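Raptis Secondhand Furniture – Questions We Get A Lot

Last updated 04/02/2023. Typed up between customers, so bear with me. If it isn't in here, call the shop. Email gets read at night, maybe.

Where are you?

Skondilmont, behind the old feed store. Blue door. The front entrance on the street is the upholsterer, different business, please don't ask him about dressers. Parking on the gravel is fine. Don't block the roll-up door.

Do you buy furniture?

Yes. Solid wood mostly. Tables, side tables, dressers, bookcases, chairs if there's a set. Send pictures first – front, back, underneath, and inside one drawer. The underneath one matters most and it's always the one people skip.

What don't you take?

Mattresses, cribs, recliners, anything with a motor in it, glass tops without the base, office cubicle stuff. Nothing that's been in a flood, even if it looks ok now. No pianos. Please no more pianos.

How much will you pay me?

Depends. A plain coffee table in fair shape, usually not more than $80. A good dining table can go over $200. I price off what I can sell it for here, not what you saw online in some city. If you want the online price, sell it online, no hard feelings.

Do I get cash or a check?

Check. Cash only under $80. Bring ID either way.

Do you do consignment?

Not anymore. Stopped in December. Too much paperwork and people calling every morning to ask if the hutch sold.

Can you hold something for me?

Seven days with 10 percent down. After that it goes back on the floor and the deposit becomes store credit. Not refunded. It says so on the slip, and I'll read it to you out loud if you like.

Can I haggle?

On one piece, a little. On two or more, sure, make me an offer. On anything that came in this week, no.

Do you deliver?

We use Premow for deliveries, two guys and a box truck. You book thru us, you pay them at the door. Flat rate inside town, more for stairs. Tell us about the stairs. Also tell us about the narrow hallway, the low ceiling on the landing and the dog.

Will it fit through my door?

Measure the door. Then measure the piece, including the legs, on its narrowest side. Then measure the door again with the trim. Most table legs come off with a wrench but some older ones are glued and pegged and I won't saw them off for you. Been asked.

Returns?

Store credit only, within seven days, same condition. If a joint lets go in that time, bring it back and I'll reglue it free. Doesn't cover leaning back in chairs.

What's with the dark spots and rings on my table?

White rings are in the finish. Try a soft cloth, a bit of oil, rub with the grain, leave it overnight. Black rings are down in the wood and you'll have to sand or live with it. I'd live with it. Sanded a walnut top for a customer last year to get rid of one black ring and lost all the color with it, took three coats to get anywhere close.

What do you put on the tops?

Birenel paste wax on the ones that already have a finish, oil on the bare ones. Two thin coats – thin! Wait overnight between. If it feels sticky you used too much, wipe it down with a rag and mineral spirits and start over. Lay the rags out flat outside to dry, don't ball them up in the trash. They can catch fire on their own, that's a real thing.

Is it ok for kids?

Depends on the piece and the kid. Old paint can have lead in it, so if it's painted and I don't know when, I put a yellow tag on it. Don't buy yellow tag for a kid's room. Tall dressers and bookcases get anchored to the wall, every time. I sell the straps at the counter, and I'll throw in a pair with any dresser if you remind me.

My drawer sticks.

Rub a candle stub on the runners. If it still sticks, wait till winter. If it sticks in winter, bring me the drawer (just the drawer) and I'll plane it.

It smells like an attic.

Yep. Pull the drawers, set everything in the shade with some air for a couple days. Not full sun, the veneer will lift. A bowl of baking soda inside helps some. Shellac on the inside of the carcass fixes it for good, but that's an afternoon of work and your going to want the windows open.

Do you refinish pieces for customers?

Achilleas Sotiropoulos does, in the back. That's the guy with the radio. Wait is long right now. He does tables and small cabinets, no kitchens. Get him a clear answer on color before he starts, bring a chip or a picture of the floor, since "medium brown" means nothing.

Should I strip it myself?

Try cleaning it first. Half the tables people tell me are ruined are just dirty. Dish soap, warm water, damp rag, dry it right away. Then look at it again the next day before you buy any chemicals.

What size coffee table do I want?

Two thirds the length of the couch, and the same height as the seat cushions or a touch lower. Leave room to walk. If you've got little ones, go long and low and get a top that's beat up already. Get one with a shelf if you can, but the shelf will fill up in a week.

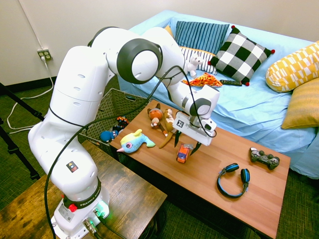 Same goes for side tables, by the way – level with the couch arm or a bit under, and skip anything that wobbles in the shop becuase it'll wobble worse at home. Felt pads are in the jar by the register, take a few.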